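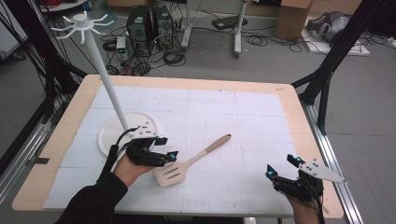

Rindwood asked under yesterday's post why we don't just write the motion out by hand and skip all the recording. Fair thing to ask, so I'll answer it properly in a few posts.

For one spatula and one hook, we could. You measure where everything is, write down the path, and the arm repeats it. Move the holder a little and the whole thing is wrong. We want something that copes with the holder being moved, so it has to learn from a lot of goes that don't all look the same.

The task this week is hanging utensils. Pick up the spatula from the mat, bring it to the holder with the eight hooks, get it onto one. A person does it with a gripper in each hand and we record the whole thing.

We have 652 examples of this one so far. That is every take we kept, from April up to now. Project name is Bellis, for anyone who has been following the folder names in my posts.

What we change between takes: where the spatula lies, which way the handle points, where the holder stands, which hook we go for. I draw up the list before the session. If I leave it to the person recording, they put the spatula down in the same comfortable spot every time. I do it too.

What we try not to change: the start. Both grippers over the mat, nothing held, a short pause, then go. The pause makes it much easier to trim the files later.

Someone asked if bad takes get deleted. Depends what kind of bad. If the utensil slips and the person picks it up again and carries on, we keep it and tag it. The model needs to see a recovery. If the person stops to scratch their nose or talk to someone, it goes.

The slow part is the hook. Getting a slot over a curved hook with fingers that don't bend like yours is fiddly, and people hesitate. Long hesitations teach the model to hesitate. We now ask everyone to do 12 practice runs before we save anything.

We also swap hands. Left picks up and passes to right, or right does the whole thing. Florken (same setup, different building) only recorded right-handed and their policy ignored the left arm completely. They had to go back and record more.

Sessions are 4 blocks with a break after each. Past that, the takes get sloppy, and you can see it in the paths even when the spatula ends up where it should. Wrists get tired before people notice.

Labeling is dull. Each take gets a success mark, the hook number and a note if anything odd happened. I do it the same afternoon. I once left it until after a weekend and couldn't read my own notes -- three takes went in the bin for that.

Next up is the same task with a ladle, then both utensils on the mat together. Catimia already has a ladle set and we might borrow their list of starting positions to save me drawing up another.

Rindwood, if you still want the trimming script, send me a message. It needs a settings file to go with it, and I haven't cleaned that up yet.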